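Potluck sign-up vs just bring whatever??
Lunchroom Board > Food & Events

mikier_fan46
ok so every year same fight. sign-up sheet or no sign-up sheet. last November we had one sheet and still ended up with four potato salads. I say scrap it

Lambrakis
no. keep the sheet. without it you get all desserts and one bag of chips

tilda_r
Sheet is fine but people write "side dish" and thats it. What side dish? Hot? Cold? I have a nut allergy kid, I need to know

mikier_fan46
so label the food. dont need a sheet for that

Lambrakis
people wont label. they said they would last time

Bleddyn Price
Split it by last name. A to L mains, M to Z sides and drinks. My old job did that, worked ok

tilda_r
I'm a R and I only make lasagna lol

jarnska770
Can't stand the last name thing. Let people cook what they're good at – just cap each category. Six mains, six sides, done. Also bring your own serving spoon, we never have enough

Bleddyn Price
Capping is just a sheet with extra rules

jarnska770
yes and thats why it works

zerero
Pasting last year's page since somebody asked what the rules were
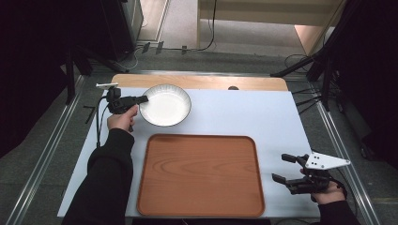

Second Floor Social Club – Events & Kitchen
Dishes on the long table by noon. Write your name on the bottom of your bowl or tray. Anything left after 5 goes on the shelf by the sink. Hot food needs its own cord, please share outlets.

mikier_fan46
see, nothing in there about a sheet

Lambrakis
becuase the sheet was on the door

tilda_r
Still missing my blue casserole lid btw. Check your cabinets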